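The Table Setter

Efa Gwynne came to the laboratory at Stescombe in January, when the mornings were still dark. She was given a chair, a key and the evaluation of Hindance, which was the name of their new policy for two arms.

The older policy was called Histent. It had learned from 1,000 demonstrations and it could set a place for dinner in 27 trials out of 94. Hindance had learned from only 304.

"It can't be better," said Hywel Rowlands. He had recorded most of the demonstrations himself, and his shoulders still remembered them.

Efa did not argue. She wrote the starting positions on small cards and mixed them, so that she could not choose the easy ones. Before each trial she took a card and put everything in its place. Then she stepped back and kept her hands in her pockets – this was her own rule.

By Wednesday evening she had finished 94 trials. Hywel had stayed late, although he said he was only waiting for the rain to stop. 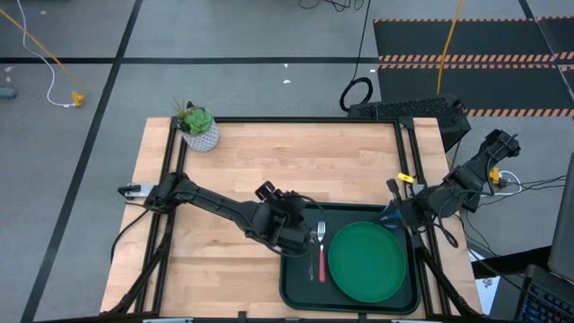 "How do you decide that a trial is a success?" he asked.

"I look only at the end. Every piece must be in its right place when the time is over, and I may not touch anything."

He took the notebook from her and read the columns slowly, moving his lips. Then he turned back to the first page and read them again.

"You were strict," he said at last.

"I was the same for both."

Outside the rain had stopped long ago. Hywel took off his coat, hung it on the back of her chair and asked for the cards – he wanted to mix them himself.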